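# Sorting a Mixed Grocery Table: Does Grouping by Package Type Help?

Ghazal Fallahi and Ignacio Valdebenito, 08/11/2023

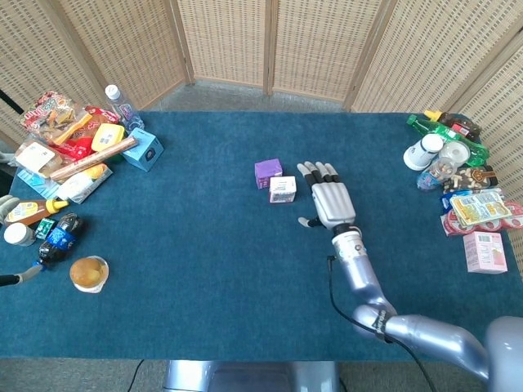 Does sorting groceries by package shape make them faster to put away than sorting them by food type?

Sorting by shape was a little faster in our trials, but people then had trouble finding things again, so we don't think the time saved is worth much.

## Why we doubted it

The Londoven storage guide we were given in class says to put boxes with boxes and bottles with bottles. It gives no test results. We wanted to see if the advice holds up for an ordinary mixed load: drinks, snack bags, small boxes, a squeeze bottle of honey, a cup of jelly.

## What we did

Three people (Setareh Tehrani, Mahtab Zamani and Ignacio) each put the same load on a shelf twice, once by shape and once by food type. That makes 6 runs. Ghazal kept time. After each run, a person who hadn't watched was asked to find the honey and one snack.

## What we found

Shape sorting won on time for 2 of the three people. Mahtab was slower with it because she kept stopping over the soft packets. Is a packet a bag or a box? The guide doesn't say, and each of us answered differently.

Bottles were the worst part. A bottle lying on its side rolls when you reach past it, and standing them all up first took longer than the sorting did. Neither method deals with this.

Finding things went better with food type every time. The honey caused trouble under shape sorting, where it ended up behind the sodas.

## Problems with our own test

Everyone did shape first, so practice may have helped the second method. We should have switched the order. Three people is also too few, and two of them had read the guide. Rosalinda Gatchalian asked in class whether a bigger shelf would change the result. We didn't test that.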